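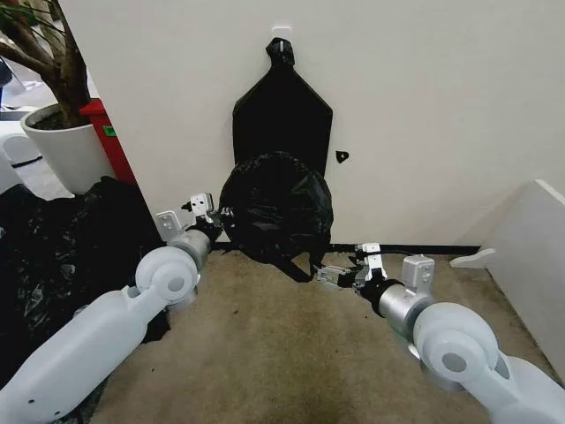
Ustov

Sastbridge Automation Forum: Cell Upkeep
Monday, July 25, 2022

I should be grateful for members' views on the setting-up of our two-arm cell, which handles black plastic bags at a wall hook. The hook is a small adhesive one, fixed high on the wall. The Trirnine schedule requires the grippers to be checked after every 327 cycles. My questions concern the fingers and the hook.

At present both grippers are zeroed against a 5 mm gauge block at the start of each shift. The left gripper has lately been returning 16 counts away from its stored value, and thin film slips when the fingers close on it. I have cleaned the fingertips and tightened the wrist screws. The fault remains.

Yadav

The stored value should not be altered until the linkage has been examined. Play in a pivot pin will give precisely this reading. Please open the gripper fully, switch off the drive and move each finger by hand.

I would also advise against an adhesive hook. A screwed fitting holds its position, and the taught point can then be trusted.

Ustov

The wall may not be drilled under the terms of our lease. The hook position was last taught in January and is compared with the record each week.

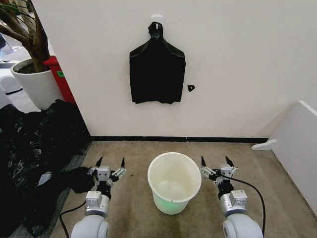 I shall examine the pins this afternoon with the drive isolated. The cables will be inspected at the same time, as the last report recommended more slack at the wrist.

Trirnine_Support_Desk

Members are reminded that the 327-cycle check includes re-zeroing both arms, including where only one has shown an error. The procedure is set out on page 26 of the upkeep manual.

Yadav

I must disagree with the previous reply. Re-zeroing a worn gripper conceals the wear. The pins should come first.

Ustov

The pins have now been examined. One on the left gripper was loose and a replacement has been ordered. Zeroing is deferred until it is fitted.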